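Claltton Two-Arm Table Cell: Setup and Care Notes

README, revision of December 8, 2019
Maintained by Vilgot Åberg

Welcome! This file goes with the Claltton recordings and covers the cell they come from: how we set it up, how we look after the grippers, and what to check when an arm starts behaving oddly. If you only want the recordings, skip to "What is in the folder". If you are building something similar, read the lot, and please write to us, we love hearing about other cells.

THE CELL

Two arms share one pale gray table. Each has a white gripper housing and two black fingers, and each gripper gets its own cable, plugged into the housing and led back down beside the arm. We tried all sorts of routings before settling on a generous loop, and I can't recommend it enough. Leave enough slack for the wrist to turn all the way in both directions — then turn it all the way in both directions, by hand and slowly, before you power anything.

Start every session with wood pieces and white blocks. They are hard, they don't mind being dropped, and a finger that closes crooked shows up on them right away. 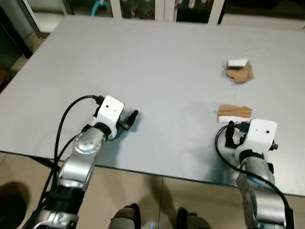 Åberg adds that the slack should be checked with both arms reaching in toward the middle, and not only at the park position. A loop that hangs nicely at park can pull tight at full reach, and the connector is what suffers.

STARTUP

1. Wipe the table and let it dry.
2. Push each gripper connector home, then tug it lightly.
3. Power the left arm, wait for it to report ready, then power the right.
4. Run zanthorpe_home. Both arms go to park.
5. Open and close each gripper fully. The closed reading should be 2 or lower, the open reading 255.
6. Run the wood piece warm-up once with each arm.

If the closed reading sits above 2, look for grit between the fingers before you touch the calibration. Grit is the culprit far more often than the settings are!

FINGERS AND COVERS

This is my favorite part of the whole cell. The fingers have a black mesh-like surface with rows of small raised bumps, and it is wonderful on soft things. It does collect lint, so brush it along the rows with a dry toothbrush after any session with fabric. No solvents, please.

Thin fabric likes to cling to the outside of a finger. Stop the arm, open the gripper, and lift the fabric away toward the tip. Pulling it sideways snags the mesh, and a snagged finger means a new cover and a fresh calibration.

For soft items, set the grip force to 43. Hard items get 69. We arrived at both values in March and haven't felt any need to change them.

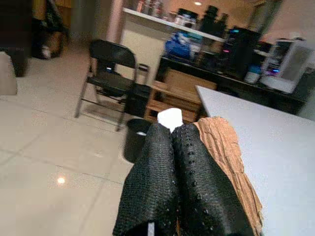 Soft-item grip at the fingertips, wrist view.

KNOWN PROBLEMS

Gripper drops off the bus in the middle of a move: reseat the connector at the housing. If it happens again in the same session, swap the cable and tag the old one.

Wrist view freezes while the arm keeps going: stop, restart the recorder, and throw out that take. The time stamps can't be rescued.

Arms disagree on table height: rerun zanthorpe_level with the table clear. Someone has probably leaned on it.

WHAT IS IN THE FOLDER

/takes — recordings, one folder per take, with overhead and wrist views
/calib — gripper and table calibration, newest file on top
/prirent — the playback scripts
/log — cable swaps, cover swaps, anything odd

Masson format is supported for export, though the gripper force channel gets lost on the way. Keep the originals.

Send fixes and questions to Vilgot, with the take folder name in the subject line.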